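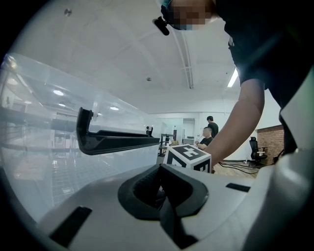 Has anyone here gone through the switch from doing the packing yourself to teaching a machine to do it? Our shop started in May and I'm kind of thrilled, but I have questions. Three of us used to fill orders by hand all day. Now part of every shift is demo work: you pick up the gripper, do the same move over and over, and the cube with the black square markers sits right there past the socket while you work. Mask on, headset on, leaning over the table. I love it, it's the most interesting thing I've done in years! But my rate sheet still says 70 orders a shift, and my supervisor isn't sure how the demo time should count. How did your workplace handle that? And did your hands get sore?
Posted by Fidedow

3 answers

Wael Morsy
We went through this at Ragab and I'd do it again. Get the demo time written down as its own job code before you do anything else. We had people doing 20 minutes here and 20 minutes there and it all came out of their pick rate, so the best demonstrators looked like the slowest packers on paper. Once it had a code the arguments stopped and people started asking for the shifts. The part I enjoyed most was that the folks who'd packed for years got listened to. One of our night crew showed the engineers how she turns a floppy bag before she grabs it and they rebuilt a whole task list from that!
On the sore hands, yes, mostly the thumb. Switch sides if your tool lets you, and swap out with somebody every 11 runs or so until you get used to it. Also ask who trains the new hires on plain hand packing, because at our place that slipped and we had to fix it in a hurry when the line was down one Sunday.

stunden_pm
Talk to your supervisor.

Flostano
Agree with Wael on the job code. Ours came with a small pay bump too, so ask! Mine is mostly exception handling now, I get the stuff the arm sets aside. More walking, less lifting, and my back is way happier. I do miss the chatting at the old table a little.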